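3.2 How people end up on the runway

I went into this part of the study thinking that casting would be the dull bit, the paperwork before the show. I was wrong about that, and I've had to rewrite this section twice. So bear with me while I set out what we did.

We looked at charity fashion shows in two towns, Rulville and Aken, over a single season. I sat in on the open calls myself and my colleague Petronella Mokoena handled the interviews with the models afterwards (she's much better than me at letting a silence run on). Between the two towns 301 people filled in a sign-up form, and 43 of them walked. All of them were local amateurs or part-timers, and I'm leaving the agency models out of this section completely, as they were booked by a different route and deserve their own discussion in 3.4.

The first thing I noticed was how little the forms mattered. Height, dress size, shoe size, previous experience -- all dutifully written down, and then the pile went under somebody's coat for the rest of the evening. What the organisers did was watch people walk to the end of the hall and back, once in their own shoes and once in whatever the designer had brought along. One organiser in Aken told Petronella she'd made up her mind "by the second radiator", and I've borrowed that for the title of our conference talk.

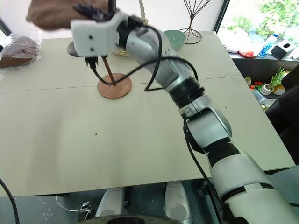
Figure 3. A silver and white arm with a thin wooden stick held over a round wooden disc; a hand reaches in at the top left.

Shoes come up again and again in the interviews, far more than clothes do. We'd asked nothing about them! Of the 19 models who agreed to talk to us at length, 16 brought up footwear before we'd got past the warm-up questions. Borrowed heels a size too big, tissue in the toes, tape on the soles, one pair of boots shared between two sisters who had to swap behind a curtain. I take this as a sign that the models saw the job as a physical one first. They talked about walking the way amateur runners talk about hills.

The designers saw it quite differently, and that's where things get interesting. At Rulville the main collection came from a small label called Betancur, and their people chose models almost entirely by how a long coat hung from the shoulders. A lovely walk counted for very little. Two women who had been the clear favourites at the open call were moved to the front-of-house team a week later, and both were still cross about it when we spoke to them in September. I'd have been cross too.

Aken worked on looser lines. Vollurness, who supplied the knitwear, sent a rail of samples in mixed sizes and let the models sort it out among themselves, which they did with a fair amount of swapping and one proper row over a green cardigan. I couldn't find any pattern in who got what, and I tried several ways of grouping the notes before giving up. My feeling is that friendships settled most of it, but I only have my own scribbles to go on there, so please treat that as a hunch.

There's one more point I want to make before moving on to rehearsals. Almost all the earlier work I read treats the charity side as the reason people take part. Our models did mention the cause, and warmly, but they usually got to it late in the conversation. What they told us first was that a friend had signed up, or that they'd sat in the audience the year before and fancied a go. I don't think that makes them any less generous. It does mean a questionnaire with "supporting the charity" at the top of the list of motives will get plenty of ticks there, and ours had exactly that fault in its first version. We moved it to the bottom for Aken, so the two sets of answers can't be compared directly, and I've kept them in separate tables in the appendix.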